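Kastmont Equipment
Recording and Demonstration > Recorders > Garex Menon

Garex Menon Recorder Pack
For two-handed demonstrations with hand-held grippers

Stock: 11 units
Weight with battery: 586 g
Sold without grippers

The Menon is a recorder worn on a belt. It takes the video and finger position signals from two hand-held grippers, puts them on one clock and writes them to a removable drive. A person does the task with the grippers in their hands, and the recording is later used to train a robot policy. There is no robot arm in the room and no remote control link to keep alive.

Garex calls it "the fastest way to teach a robot anything." We have sold demonstration gear long enough to leave that sentence in the brochure. The Menon is a good recorder. Whether your robot learns from what it records depends on your arm, your training code and how carefully your people work, and we can't sell you any of those in a box.

What it does well

Timing is the reason to buy one. When two grippers record separately, their clocks drift apart, and a handover from left to right can end up with the object in neither hand. The Menon stamps both streams from a single source. In our own checks the two sides stayed lined up through long sessions, including the ones where the operator walked between rooms.

It also suits ordinary homes, where most of our customers record. A dining table is harder work than a bench. The cloth wrinkles, the background is full of things, and fruit and peel don't sit still like test blocks. 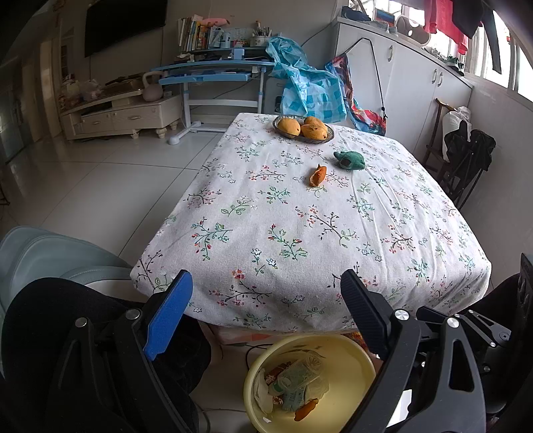 Household table work with hand-held grippers: mangoes on a dish at the far end, bin below the near edge.

Full rooms are useful for training, up to a point. If every recording comes from the same room, the policy may lean on the furniture as much as on the fruit. We would sooner see a customer record fewer takes in more homes, and the Menon packs small enough to make that practical. The maker's claim that its software "removes background bias" is one we haven't been able to confirm. We asked for the test results in September and are still waiting.

What it does less well

The battery is rated at 16 hours. We have never seen that with two cameras running. Plan on a morning, carry the spare, and swap at the break.

The status light is on top of the pack, so the person wearing it can't see it. If a cable works loose halfway through a take, the light turns amber and the operator carries on. Have a second person watch it, or turn on the beeper in the settings. It ships turned off.

Marking a bad take is clumsy. You hold the side button for three seconds, with a gripper in each hand. Most people skip it, and the bad takes end up in the set. The foot pedal from Clundetti plugs into the same port and fixes this for a fair price. It should have been in the box.

Auto-scoring is the feature we get the most calls about. The Menon grades each take from 0 to 100 when it ends. As far as we can tell, it rewards smooth motion. A smooth reach that misses the object scores higher than a jerky one that picks it up. Use the number to find dropped frames and ignore it for everything else.

Hand-held or remote control?

Remote control records what your robot did, so the motion is one the arm can make. Hand-held recording captures what a person did, at a person's speed and reach. Someone leaning across a low table can get the fingers to places a fixed arm can't follow.

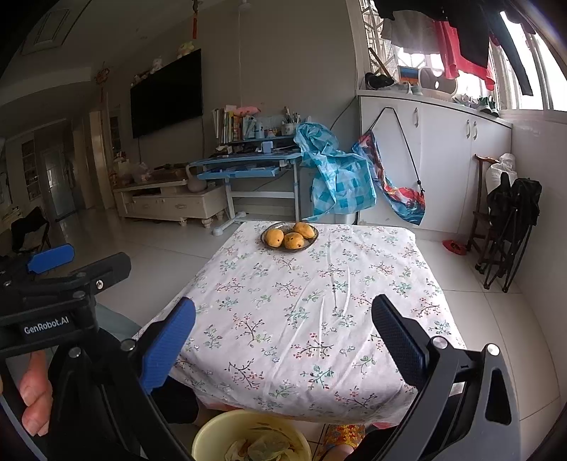

Before paying for weeks of recording, run a few dozen takes through your own motion planner and see how many it rejects. If the far side of the workspace fails every time, move your operators closer or move the objects. More takes recorded the same way won't help.

Malou Arnardóttir runs our demo room and will go through this check with you on a call. She has talked several buyers out of a second Menon and one out of the first.

In the box

Menon recorder pack and belt
Two batteries, one charger
Two gripper cables, 1.5 m, right-angle plugs
Removable drive
Printed quick guide (skip page 4, the button names are wrong)

Not in the box

Grippers, foot pedal, cable clips, training software

Fit

Check your gripper's connector before ordering. The cables are keyed, and adapters from other sellers have given us timing faults. Send us a clear photo of the plug if you aren't sure. We won't guess from a model name.

Returns

14 days, opened or not, as long as the drive comes back. Please erase it first. Recordings made in people's homes show a lot more than the table, and we don't want to hold them.

Related: Clundetti foot pedal, spare battery, belt extender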